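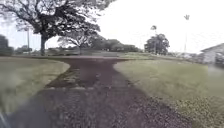
Flora MacRitchie

Ticket: Obituary text cut short after import, Orora memorial pages
Status: Resolved
Component: Skomix importer, notice body field

Reported by the Kerr office at 9:40 a.m. A family called to say the death notice for their mother stopped in the middle of the list of survivors. The printed notice was complete. The web page ended after the second grandchild's name, with no error shown to staff or readers.

I opened the record in Orora and compared it with the source file sent by the funeral home. The source text was intact. The stored text ended at a surname containing an accented letter, and everything from that letter on was missing, including the service time and the line for memorial gifts.

Steps tried:
Cleared the page cache. No change.
Republished the notice from the Kerr queue. No change.
Pasted the full text by hand into the body field and saved. Full text displayed.
Ran the original file through Skomix again. Text cut at the same letter.

The fault is therefore in the import step. The editor and the page template both handle the character correctly.

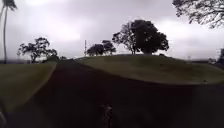 I then ran a search for other notices brought in by Skomix since the May update. It returned 362 records. Of these, 9 had a stored body shorter than the source file. All 9 came from funeral homes that submit through Olleo, and each one broke at the first accented letter in the text.

Olleo sends its files in an older character encoding and does not declare it in the header. Before the update, Skomix guessed the encoding. It now assumes UTF-8 and drops the rest of the field when it meets a byte it can't read. The job log still records the import as successful.

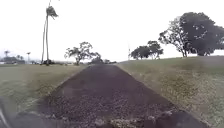 2 min read

Reynaldo Calimlim set the Olleo feed to the older encoding in the importer settings at 2:15 p.m. I reimported the affected notices and checked each one against its source, including maiden names, places of burial and service times. All match. The Kerr office has called the family back.

Also changed: an import now fails with a visible error if the stored body is shorter than the source. Failed notices stay in the queue until someone opens them.

Not changed: guest book entries. These are typed directly into Orora and don't pass through Skomix.

Open item: Olleo has been asked to declare the encoding in its files. When it does, the manual setting on the feed needs to be removed. Assigned to Reynaldo.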